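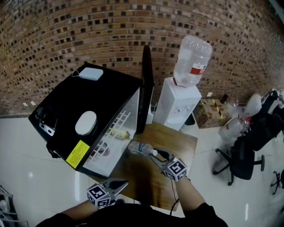
Segmenting handheld gripper demonstrations into training episodes

This page covers how to turn raw two-hand recordings into episodes the Sesto policy trainer will accept. It assumes the grippers are calibrated and that you have a head camera stream and a jaw width log for each hand.

Step 1. Align the streams
Resample both jaw width logs to 30 Hz, using the head camera timestamps as the reference clock. Do not interpolate across gaps longer than 4 samples. Mark them as invalid and let the trainer mask them.

Step 2. Recover the gripper poses
Run the marker tracker on every head camera frame. Each gripper carries a cube with printed fiducials, so a pose can be solved from any one visible face. Two faces give a better rotation estimate. When a hand leaves the view, keep the last pose for up to 6 frames and then drop the track.

Step 3. Find the contact events
A contact event starts when jaw width stops falling while the close command is still increasing. For small parts such as bottle caps the plateau is short and easy to miss. Lower the velocity threshold for these tasks only – it produces false events on soft objects.

Step 4. Cut the episodes
Start each episode 30 frames before the first contact event. End it when both jaws are open and neither wrist is moving. A bottle lying on its side and an upright one go under separate task labels, even if the instruction given to the operator was the same.

Step 5. Check the result
Kibet Owino's viewer in the Orkia repository plots jaw width under the video. Scrub through every tenth episode. Most bad cuts come from a clock offset in Step 1.

Results so far
With 1000 episodes, event-based cuts gave a lower validation loss than fixed-length windows. The gain was largest on grasps of small parts. Caoimhe Ó Conaill is repeating the comparison on the Plamstead set – the February numbers used the old tracker and should not be cited.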